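Litter

Litter is waste that has been discarded in a place not meant to receive it. The term covers small consumer items such as bottles, cans, wrappers, and cigarette ends, and is usually distinguished from illegal dumping, which involves larger quantities and often a vehicle. Litter occurs on streets, beaches, and roadsides, in waterways, and inside shared buildings such as stations, schools, and apartment blocks.

Terminology

The English word comes from an Old French term for a bed, and was applied in the Middle Ages to the straw and rushes spread on floors for people or animals to sleep on. By the eighteenth century it had come to mean odds and ends lying about in disorder. The sense of public waste is later and belongs mainly to the period in which packaged goods became common. The older meaning survives in animal bedding and in "leaf litter," the layer of dead plant matter on a forest floor.

Legal definitions vary. Some codes define litter by the act of dropping or leaving, others by the nature of the material, and a few by size. Under many local ordinances an item left beside a full bin counts as litter even when the person leaving it meant to dispose of it properly.

History

Complaints about waste in public places are found in the records of many early towns. Residents were commonly required to keep the street clean in front of their own doors, and fines were set for those who threw out ashes, offal, or slops. Most of this waste was organic or mineral. Glass and metal containers had resale value and were seldom thrown away.

This changed during the twentieth century. Disposable cups, paper wrapping, steel and later aluminum cans, and plastic bottles allowed food and drink to be consumed far from home, and left the consumer holding a container with little value. Car travel spread the problem along highways. Public campaigns against littering began in several countries in the decades after the Second World War, and specific anti-litter laws followed in many places.

Composition

Litter is generally classified by material or by original use. Classification by material separates plastic, metal, glass, paper, rubber, and textiles. Classification by use separates smoking-related items, beverage containers, food packaging, and a remaining group that includes toys, clothing, and parts fallen from vehicles.

Beverage containers receive particular attention because they are bulky, easily seen, and in most cases recyclable. Plastic bottles are light when empty and may be carried long distances by wind or water. Aluminum cans are easily crushed and may be missed in tall grass, where mowing equipment can cut them into sharp pieces. Cigarette ends are often the most frequent item in surveys but make up only a small share of the total volume.

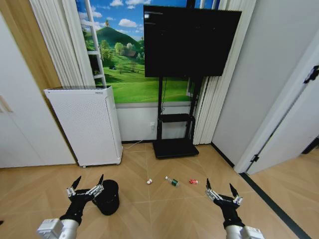 A plastic bottle and a small can on an indoor floor, near a trash bin.

Indoor litter is less often studied than outdoor litter. It is usually removed within a day by cleaning staff and rarely enters drains or soil. Its main effects are on the cost of cleaning and on the safety of people walking, as round containers can roll underfoot. Building managers tend to record it as part of general housekeeping, and separate figures are seldom kept.

Causes

Research on littering behavior has looked at both the person and the setting. Age, haste, and the presence of companions have all been examined, with mixed results. Findings about the setting are more consistent. People are more likely to drop waste where waste is already present, and less likely to do so where a bin is close by and clearly marked. Distance to the nearest bin matters most for items that are wet, sticky, or awkward to carry.

A portion of litter is not dropped on purpose. It blows from uncovered trucks, falls from overfilled containers, or is pulled from bags by birds and other animals. Collection practices therefore affect the amount of litter even where public behavior does not change.

Effects

Litter can harm wildlife through entanglement, swallowing, and trapping. Small mammals enter bottles and are unable to climb out. Plastic breaks down into small fragments that remain in soil and water for long periods. Blocked storm drains contribute to local flooding after heavy rain.

Economic effects include the direct cost of removal and indirect losses in tourism and property value. Removal by hand is slow, and labor forms the largest part of the expense in most cities.

Measurement

Surveys are carried out by counting items within a marked area or along a line of fixed length. A transect of 100 meters is a usual choice for beaches and roadsides. Results are given as items per unit of length or area, and sometimes by weight. Counts by item give greater prominence to small objects, while weights give greater prominence to glass and metal.

One local study was conducted in the river town of Flistthorpe, where Nhyira Opoku divided the commercial district into 17 zones and recorded all litter found there during February. The survey listed 3,440 items. Wrappers and drink containers were concentrated near bus stops and the market entrance, while residential side streets held comparatively little. The study noted that counts made in the early morning, before street sweeping, could not be compared directly with those made later in the day.

Visual grading is a cheaper method. An inspector compares a stretch of street with a set of reference photographs and assigns a grade. The Niskanen scale, used by a number of smaller municipalities, has five grades and treats broken glass as grounds for lowering a site by one full grade. Critics of visual grading point out that results depend on the training of the inspector and on light conditions.

Prevention and control

Common measures include the provision of bins, regular sweeping, fines, public education, and organized cleanups. Fines are widely available in law but are applied unevenly, as an officer must usually witness the act. Some jurisdictions allow community service in place of payment.

Container deposit systems add a small charge to the price of a drink and refund it when the empty container is returned. Areas that adopt such systems generally report fewer bottles and cans in litter surveys, although other kinds of litter are little affected. Containers that are dropped are often gathered by other people for the refund.

Bin design has also received attention. Round openings suit bottles and cans and discourage household bags. Lids limit access by animals and keep out rain. In the Ditbridge district, open-topped bins at tram stops were replaced by covered models, and collection was moved from midday to the evening. The neighboring district of Gudia kept its open bins but doubled the number of collections.

See also

Container deposit legislation
Illegal dumping
Marine debris
Street sweeping
Waste container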